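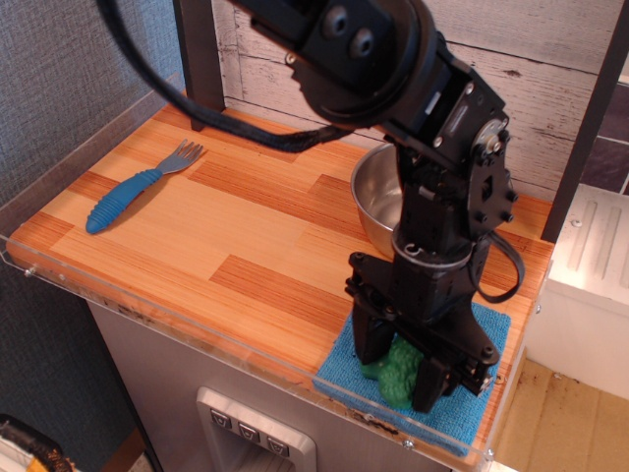

Fig. 4. Countertop with edge guard, bowl, fork and towel.

4. Setting out the countertop

This section covers the countertop of the Stuvden play kitchen and the loose items kept on it. Complete Section 3 (uprights and rear panel) before starting. The accessories named here are from the Veltetti set. Items from other sets can be used if they fit within the edge guard and do not lean against the uprights.

4.1 Checking the edge guard

1. Run a finger along the clear guard at the front and left edges. It must sit flush with the countertop along its full length.

2. Check each guard screw by hand with the small screwdriver from bag 2. Stop when the head meets the guard.

CAUTION - Do not use a power driver on the guard. Overtightening can crack the acrylic at the screw holes.

3. If a screw turns without gripping, remove it and fit a spare of the same length. A longer screw will come through the cabinet front behind the button panel.

4.2 Placing the accessories

1. Wipe the countertop with a dry cloth. Grit left under the bowl will mark the wood-grain surface.

2. Set the stainless steel bowl toward the back of the countertop, on the right, just in front of the upright.

3. Lay the fork on the left side at a diagonal, with the tines toward the back and the blue handle toward the child.

4. Place the broccoli between the fork and the bowl. It can lie on its side.
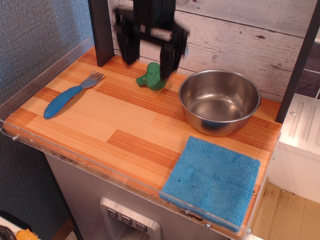
5. Fold the microfiber towel flat and lay it at the front right corner. The towel may hang slightly over the front edge, but keep it clear of the three buttons in the panel below.

6. Check that each item can be reached from the front without leaning on the guard.

Note - The towel position is the same for left-handed and right-handed use. The fork may be moved to suit.

4.3 Cleaning

1. Take all items off the countertop. Wash the bowl and fork in warm water with mild dish soap, then dry them with a soft cloth.

2. Wipe the countertop along the direction of the planks with a damp cloth. Do not let water stand against the guard.

3. Wipe the cabinet front just below the guard. Spills run down behind the strip and can leave brown stains there if they are not removed.

4. Wash the towel separately, without fabric softener, and air dry it.

CAUTION - Do not spray cleaner at the button panel. Spray the cloth first, away from the unit. 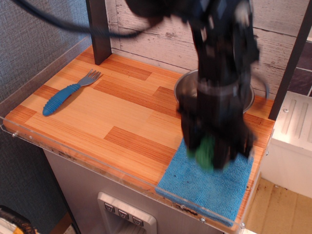
Page last changed: 2019-07-05

4.4 Replacement parts

Spare parts are supplied by Rinaldi, Clundville. Quote the part number when ordering.

Edge guard, front and left, with screws: part 71
Microfiber towel, blue: part 71-T

The uprights and the rear panel are not sold separately. If either is damaged, stop using the unit and see Section 7.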